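Sports History, Session 4: Where Judo Came From

Hello again. These notes go with the talk, so if you missed it you can catch up here, and if you were there you can check my spelling of the Japanese words (I had to check it myself!).

We start in Tokyo in 1882, when Kanō Jigorō opened a small school in a Buddhist temple. He had trained in a couple of styles of jujutsu and liked plenty of what he'd learned, but he thought some of it was too dangerous to practise at full strength. So he dropped the worst bits, kept the throws and holds people could really go for, and called the result judo, usually put into English as "the gentle way". Anyone who has been dropped on a mat by Idalina Pinheiro may want to argue with the translation.

Two ideas to remember for the essay. The first is kuzushi, breaking the other person's balance before you throw them. The second is randori, free practice, where both people are trying things and neither knows what's coming. I'd say randori is what made judo grow so fast, though Hatem disagrees with me and you're welcome to take his side.

Belts next. Kanō gave out black belts in the 1880s, but the coloured ones came later and mostly from Europe. Judo got into the Olympics at Tokyo in 1964, men only, with four medal events. Women had to wait until 1992 for full medals, after a demonstration event in 1988. I get cross about that every year, so let me off if I went on a bit.

Grips, or kumi-kata. The standard one is a hand on the sleeve and a hand on the lapel, and most of a contest can go by with two people fighting over just that. Keep the fingers relaxed until you need them – beginners squeeze from the start and their forearms are finished in a minute. 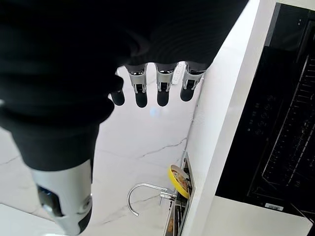

Fingers side by side, slightly spread.

Reading for next time: the chapter on jujutsu schools in the course pack, plus Hằng Bạch's short piece on judo clubs in Diltinmont. Essays are 1,073 words at the very most (don't ask, it's the form's limit) and due by the end of January. Lambros has the spare course packs.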